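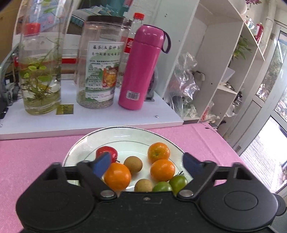

Small fruit on a white plate.

Shared fruit at a residents' morning tea: what are we required to do?

Posted by Vlasta Todorova

I coordinate the morning tea at Givach Court, a retirement residence with 103 units. The residents' association places whole and cut fruit on the tables at 10 a.m., and it remains there until the room is needed for cards in the afternoon. In January a relative of one resident wrote to management to ask whether the fruit was washed, how long it was left standing, and who was responsible for disposing of it. Management has referred the letter to me.

I should be grateful for advice on three points. First, whether whole fruit must be washed before it is put out if residents are expected to peel it themselves. Secondly, how long cut melon and similar items may stay at room temperature. Thirdly, whether whole fruit that has been on the table may be returned to the kitchen and offered again. Our annual budget for the morning tea is $1275, so a rule that required us to discard everything each time would be difficult to meet.

We do not sell anything. The kitchen is a domestic one with a single refrigerator, and the association holds its own key to it.

Tralar
Member, Food and Catering board

The position differs between states, and the local council's environmental health officer is the proper person to confirm what applies to a residence of your type. The following is general guidance only.

Whole fruit should be washed under cool running water and dried with a clean cloth or paper towel before it is set out. This includes fruit that will be peeled. Dirt on the skin of an orange or a melon is carried to the flesh by the knife or by the fingers of the person peeling it. Detergent should not be used, as some skins absorb it.

Oranges and other

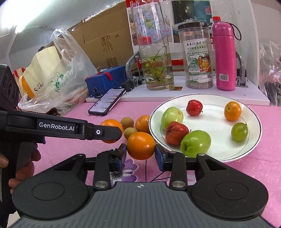
citrus keep well at room temperature and may be offered again, provided the skin is intact. Any piece that has been split, bitten or partly peeled should be discarded. It is sound practice to wash returned fruit a second time and to keep it in a separate bowl, so that the older pieces are used first.

Cut fruit is a different matter. Rockmelon in particular has been associated with illness in older people, and your residents should be regarded as a vulnerable group. I would recommend that cut melon be kept refrigerated until it is served, put out in small quantities, and removed after two hours. Leaving it until the afternoon is too long. Anything remaining on the platter at that point should be thrown out.

You may also wish to keep a short written record showing the time the food was put out, the time it was removed and the initials of the person on duty. A single exercise book is sufficient. When a family member raises a concern, a record of this kind is of more use than a policy.

Volby

I agree with most of the above. We run something similar at our bowls club and stopped cutting fruit altogether. Mandarins, bananas and small apples only. Costs less and there is no platter to wash.

One thing not mentioned is medication. Grapefruit interferes with a number of common tablets and we leave it off the table for that reason. Worth asking your nurse or pharmacist. 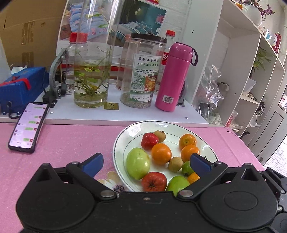
Page last changed: January, 3:07 p.m.

Vlasta Todorova

Thank you both. I have spoken with the council officer, who had no objection to whole fruit being offered again on the terms set out by Tralar, and who asked that we lower the refrigerator setting, as it was reading 7 degrees. This has been done. Grapefruit has been removed from the shopping list.

The association will continue to serve cut melon in the cooler months, with the two-hour limit written on a card beside the urn. A reply has been sent to the family.

I would still welcome advice on dried fruit, as we have been given a large carton of apricots and there is no date on it.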